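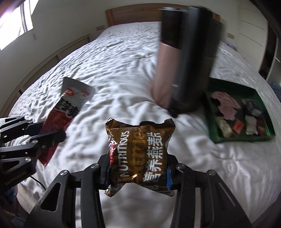 How does a trade show work?

Home Stories How Things Work Ask Us Grown-ups

November
By Shirin Abbasi

Have you ever been to a school fair, with a table for cakes and a table for raffle tickets? A trade show is a bit like that, only much bigger, and nearly everyone there is at work.

I went to my first one in Samthorpe when I was 10. My uncle sold door hinges (yes, really!) and he let me sit behind his table and hand out leaflets. I thought it would be dull. It was brilliant!

The tables are called stands. A company pays to have one, and the closer it is to the front door, the more it usually costs. My uncle's was number 14, right by the sandwiches, so lots of hungry people stopped to talk about hinges.

So who comes? Mostly buyers. A buyer is someone whose job is to choose things for a shop or a factory. Say you make school bags. You could ring up every shop in the country, one at a time, or you could stand in one hall for a day and let the shops walk past you. That's what the stand money pays for.

There are talks too. Somebody who knows a lot about one thing gets up on a stage and explains it, and then people put their hands up, just like in class. The talk I saw was about rust. I only understood half of it, but I still check our garden gate.

If you want to try it yourself, set up a stand at home on Tuesday after tea. Pick one thing to show, make a sign, and see what your family asks you about it. Write the questions down and have your answers ready for next time.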